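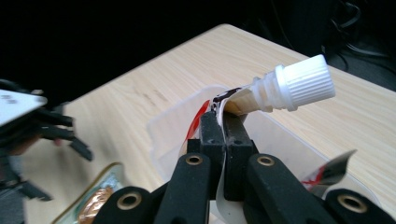

One visitor wanted to know whether the soft packs would ever go as quickly as the boxes, and if they would not, why we had spent the money on them first. Our answer on the day was that boxes are already handled well enough by the old line, and that pouches and packets are where the Skedska packing room loses its hours.

The open day was held on 7/25/23 at the Stunix workshop and was the second of the two promised under the grant. There were 91 visitors, mostly from local food packers, with a group from the college in the afternoon. We ran 4 demonstrations instead of the three planned, as the morning session was full.

Each session covered picking mixed snack packaging by gripper and placing it in a clear plastic bin. Capped pouches were the part people asked most about. The foam on the fingers is the Grorneo grade we changed to in February and we mean to stay with it. Flat packets are still the weak point - they lie close to the table and the fingers have little to get hold of.

Two firms have asked for a follow-up visit. Ebihara has asked to see the work tried on its own packs and will send samples once the paperwork is signed.

Spending on the day came to 1,000 pounds, all of it from the events line, covering hire of chairs, printing and lunch. The signs from the car park need doing again before another group comes, and the side room was too small for questions.

Still to do this quarter:
Write up the visitors' comment forms
Agree dates for the follow-up visits
Order spare finger foam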